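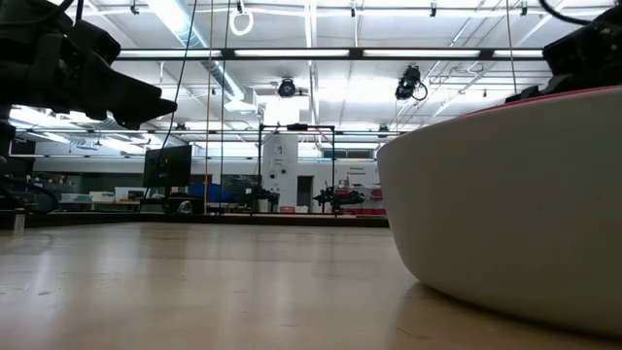 Station 3, work surface with bowl and both grippers, view toward the rear benches.

FLENDSKA ROBOTICS LABORATORY
Two-Arm Workstation Safety Inspection: Checklist and Comments

Area inspected: Station 3 and adjoining floor
Date: 17/12/2021
Inspector: Jummai Tamuno
Area supervisor: Leonardo Pace
Type of inspection: Scheduled, with follow-up in March
Ratings: S = satisfactory; C = satisfactory with comment; A = action required; N = not applicable at this inspection

Section A. Access and Posting

A1. Station rules posted where operators can read them before entering. Rating: C
Comment: The posted copy is the earlier revision of the Jukisach site rules. The content for this station is unchanged, but the current revision is to replace it.

A2. Operator list current and signed. Rating: S

A3. Walkways clear to the full marked width. Rating: S

A4. Doorway in the rear wall unobstructed. Rating: S
Comment: The door was opened and closed during the inspection. Nothing may be stored on either side of it, including overnight.

Section B. Work Surface and Handled Objects

B1. Tabletop sound, with no splinters, raised edges or loose fasteners. Rating: S

B2. Tabletop clean. Rating: C
Comment: Faint streaks and smudges are present on the wood. They do not affect safe operation. Operators are reminded that the surface is to be wiped at the end of each shift and that spray cleaners are not to be used while the arms are powered.

B3. Only objects required for the current task are on the table. Rating: S
Comment: One large off-white bowl with a red rim, placed on the right side. The task sheet calls for a bowl.

B4. Handled objects free of chips, cracks and sharp edges. Rating: S
Comment: The bowl was examined by hand with the arms stopped. Any object that is dropped must be examined again before it is returned to use.

B5. Objects placed within the approved reach area. Rating: C
Comment: The bowl stands close to the right gripper. This is acceptable for a starting position. The operator must confirm clearance at the rim before enabling motion, and the first approach must be made at reduced speed.

Section C. Grippers and Arms

C1. Gripper housings secure, with no visible damage. Rating: S

C2. Finger attachments tight. Rating: A
Comment: The left attachment had slight play when checked by hand. It was tightened at the time of inspection. Leonardo Pace is to add this check to the weekly sheet and report any recurrence.

C3. Grip force set to the value on the task sheet. Rating: S

C4. Arms hold position when power is removed. Rating: S
Comment: Tested on each arm separately. Hands are to be kept out from under the gripper during this test, even at low height.

C5. Arms on the rear benches parked and isolated when not assigned. Rating: C
Comment: Both were isolated. The tag on one had no name on it. A tag without a name is not a valid tag under the Jukisach rules, and the person who applies it is responsible for completing it.

Section D. Emergency Stop and Controls

D1. Emergency stop within reach of the operator's normal position. Rating: S

D2. Emergency stop tested, both arms. Rating: S
Comment: Both arms stopped on the first press. Restart required a deliberate reset, as it should.

D3. Reduced speed mode in effect for setup and teaching. Rating: S

D4. A second person present during teaching. Rating: N
Comment: No teaching was under way.

Section E. Cables and Overhead Equipment

E1. Cables secured and clear of arm travel. Rating: A
Comment: The black cables gathered along the left edge of the table are to be tied back and routed below the surface. A gripper passing low on that side could catch them. Cable clips are available from the Wirnska store. To be completed within 7 days.

E2. Overhead cables supported along their length. Rating: C
Comment: A white cable hangs in a loop from the ceiling rail. It is above arm travel in all programmed tasks, but the slack should be taken up when the rail is next serviced.

E3. Ceiling-mounted cameras and brackets secure. Rating: S
Comment: Checked from a ladder with the arms isolated. No one is to work above the table with either arm enabled.

E4. Lighting adequate and even over the work surface. Rating: S

Section F. Records

F1. Incident and near-miss log kept up to date. Rating: C
Comment: The last entry does not state what was done afterward. Each entry must record the action taken and by whom.

F2. Maintenance records available for the past 30 days. Rating: S

F3. Risk assessment reviewed after the last change of task. Rating: S
Comment: Review completed under the Teixeira project. A further review is required before any change in gripper, handled object or operating speed.

Summary of Actions

C2. Add finger attachment check to weekly sheet. Owner: L. Pace. Due before next shift.
E1. Tie back and reroute cables at left edge of table. Owner: L. Pace. Due in 7 days.
A1, C5 and F1. Correct posting, tag and log entry. Owner: area staff. Due in 30 days.

The station may remain in service while these actions are open, provided that the left side of the table is not used for low-level motion until item E1 is signed off.

Inspector: J. Tamuno
Received for the area: L. Pace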